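Lalter Packing Hall: Questions About the Handling Automation

For staff at the Grestenura site. Updated in March. Questions about pay bands go to the site office.

What is being automated?
Placing single food items into trays on lines two and three. Carton erection, palletizing and final inspection stay as they are.

Which system will be installed?
Two Wiruvau arms per line. The arms are trained on recordings of people doing the task with hand-held grippers. Recording is done at a bench, away from the lines.

Who makes the recordings?
Packers who have signed up through their shift lead. Sign-up is open to anyone with a current hygiene card. Time at the bench is paid at the normal line rate and counts toward shift hours.

What does an operator do at the bench?
The operator holds one gripper in each hand, moves an item as instructed on the task sheet, returns to the start position and repeats. A recorded attempt is called a take. Dropped items are kept in the set and flagged -- do not delete them.
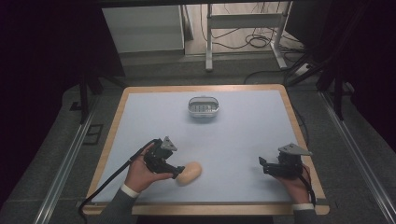
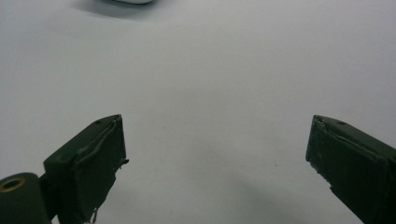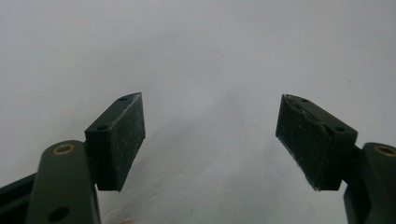

Recording bench. First picture: both grippers in use, left fingers against the item. Second and third: gripper fingers open over the work surface.

How many takes are needed?
The target is 1000 accepted takes per item type. The first item type reached 3873 before the task sheet was fixed, and 484 of those were accepted under the final rules. The rest are archived.

Is my performance being measured?
Takes are stored under a bench number and a session number. Names are held on the sign-up sheet only. Speed at the bench is not used in appraisals.

How long is a session?
A session ends at 85 takes or at the next scheduled break, whichever comes first. Gripper work loads the wrist and forearm differently from tray packing. Report discomfort to the shift lead and stop; the session can be closed short.

When should finger pads be replaced?
When an item slips twice in a row under normal grip, or when the padding lifts enough to catch on the item. Light wear at the edges is acceptable. Enter the change in the bench log -- left and right pads are logged separately.

Will there be fewer packing jobs?
Lines two and three will each run with two fewer packers once the arms are accepted. Those positions move to line four and to the new cell attendant role. No one on a permanent contract will be released under this project. Agency hours will be reduced, and the agency has been told.

What does a cell attendant do?
Clears jams, changes pads, loads trays and restarts the cell after a stop. Training takes four shifts and is run by Alarcón, the integrator.

Can I decline to work in a cell?
Yes. Tell your shift lead before the rota is posted. Line four and inspection remain available.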